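Teaching a two-arm kit to hang clothes — quick setup guide

Wrote this up fast between sessions, so forgive the mess. It covers the Zusis tabletop kit with the Stitunell garment add-on. Goal: get from a boxed kit to recording your first hanging demos without redoing everything twice like I did.

What you need
Both arms, the front rail, wrist cameras, one overhead or side camera. A small clothes rack. Hangers with a metal hook if you can get them. A white bin for the clothes waiting their turn. Jeans and one soft garment to start. A laptop with 2031 MB free for the software, more for video obviously.

Step 1. Bolt down first, plug in later
Both bases go on the front rail. Slide them, don't tighten yet. Put the rack on the table and drive each gripper by hand to the far post. If you can't reach it, move the base, not the rack. Then tighten. Then cables. Leave slack at the wrist, plenty of it, because the joint will pull a tight plug out on the first big twist. Ask me how I know.

Step 2. Port and camera check
Default port in the Stitunell software is 1612. Leave it alone unless something else on your machine wants it. Open the camera view and look at each wrist feed. You want both fingertips in view, and a bit of table past them. Too much finger and you're driving blind.

Step 3. Start with jeans
Denim is stiff, holds its shape, forgives a bad grab. Put the hanger in by hand for the first batch. Seriously. Inserting the hanger is its own task and you dont want it mixed in yet. Get the bar inside the waistband, then practice closing on it just under the hook.

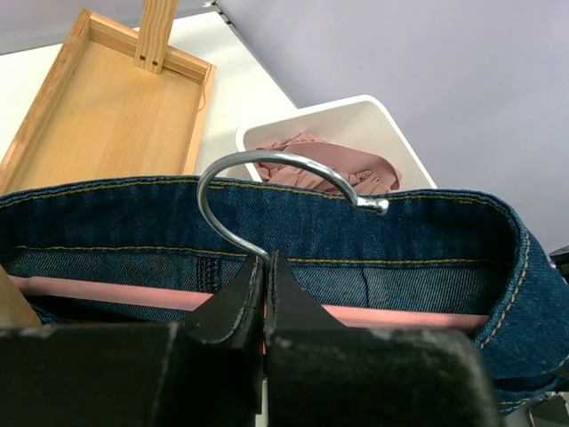 Come in slow from the front and keep the fingers centered under the hook. If you grab off to one side the whole thing swings when you lift and the hook ends up pointing at the wall. Open, back off, try again. Don't try to save it in the air.

Grip force: the slider goes to 2000. I never needed the top of it. Start low, bump it up till the hanger stops slipping, stop there. Scuffs on the fingertips are fine, mine look terrible and still work.

Step 4. Soft stuff
Much harder. Thin fabric folds into itself and the wrist view fills up with cloth, so you lose sight of the hanger and the rod. Use the other camera for where you are, wrist camera only for the last bit of the grab. Pinch a proper bunch, a single layer slides right out. 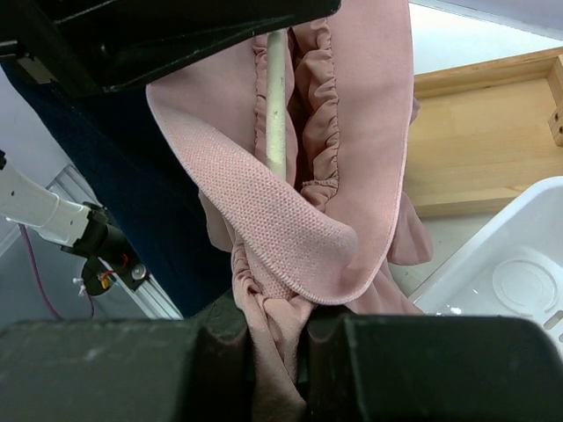

TROUBLESHOOTING AND TUNING

Gripper closes but garment drops — too little fabric in the pinch. Go deeper before you close.

Arm stops halfway — check the cable loop first. Then check the software log. It was the cable for me both times.

Ruffles and trim catching on the fingers — open wider than you think you need, back straight out. No twisting on the way out.

Step 5. Both arms together
Only once each arm is boring on its own. One arm near the rod, the other low on the cloth to straighten it. Move one, hold one. Two moving at the same time looks great and gives you useless demos.
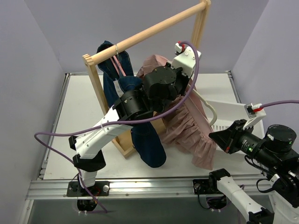
Keep the idle arm low and out of the way of the side camera if you can. Reset the clothes the same way between takes, then start varying it a little once you have a decent batch.

Is it worth buying?
For this kind of work, yes, mostly. Arms are fine. The Stitunell recorder is simple and hasn't lost a take on me. Manual is thin, and the garment section is 2 pages with no pictures. Cable clips are junk, get your own zip ties. I ordered through Gunnlaugsson, kit shipped from thier Gromville warehouse in February, one bag of screws short. They sent the missing bag no fuss.

Next page will be inserting the hanger with the arms. Still working on that one.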